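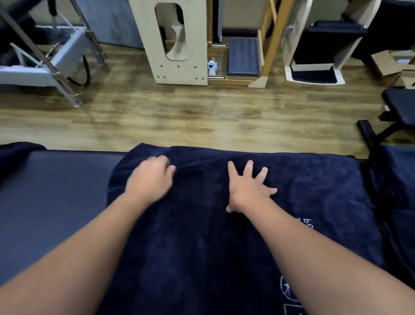 How to Wash and Dry Gym Towels So They Stay Absorbent

Print this page | E-mail this page

Towels used in a gym or exercise studio pick up body oil, sweat and skin lotion, and they are usually washed far more often than towels at home. After a few months many of them feel stiff or slick and have a sour smell as soon as they get damp. The cause is almost always leftover detergent and softener holding oil in the loops. The steps below work for cotton terry in any ordinary washing machine.

Before you start

Shake each towel out and check for hair ties and clips. Keep towels apart from cleaning cloths and anything with Velcro, which pulls loops. Wash dark and light towels separately, at least for the first few loads.

Do not leave used towels in a closed bag overnight. If you can't wash them the same day, hang them over a rail or the side of an open bin.

Regular wash

1. Fill the drum about two-thirds full. A packed drum won't rinse properly.

2. Measure the detergent. Use half the amount printed on the box if your water is soft. We use Berhe unscented powder, but any plain detergent will do.

3. Leave out fabric softener and dryer sheets. Both coat the cotton.

4. Wash white towels hot and colored towels warm. Check the care label first, especially on navy, black and red.

5. Add an extra rinse. On the older Feretetti machines this is a separate button, and it has to be pressed before the door locks.

6. Take the towels out when the cycle ends. If they sit for more than 2 hours, run the rinse again.

Stripping towels that already smell

Do this when a regular wash no longer clears the smell. Once every couple of months is enough for most towels.

Wash the load on the warmest setting the label allows, with no detergent and a cup of white vinegar in the drum. When it finishes, run a second wash with half a cup of baking soda and nothing else. Don't put the two in together, as they cancel each other out. Never use vinegar in a load with chlorine bleach. The mix gives off a dangerous gas.

If the rinse water is still cloudy, repeat the second wash.

Drying

Snap each towel a couple of times before it goes in the dryer or on the line. This lifts the loops. Use medium heat and stop when the hems are dry, since the hem is the last part to lose its water. Line-dried towels come out softer after ten minutes in a dryer on low.

Clean the lint filter after every load. New towels will fill it quickly.

Folding and storing

Smooth the towel flat, fold it in thirds lengthwise, then in half and in half again. Stack with the fold facing out. Put clean towels at the bottom of the pile so that all of them get used in turn.

Snags and loose loops

Cut a pulled loop level with the rest using small scissors. Don't tug it. A heavy towel, 600 grams per square meter or more, hides a trimmed loop well. On thin ones it may show.

Print this page | E-mail this page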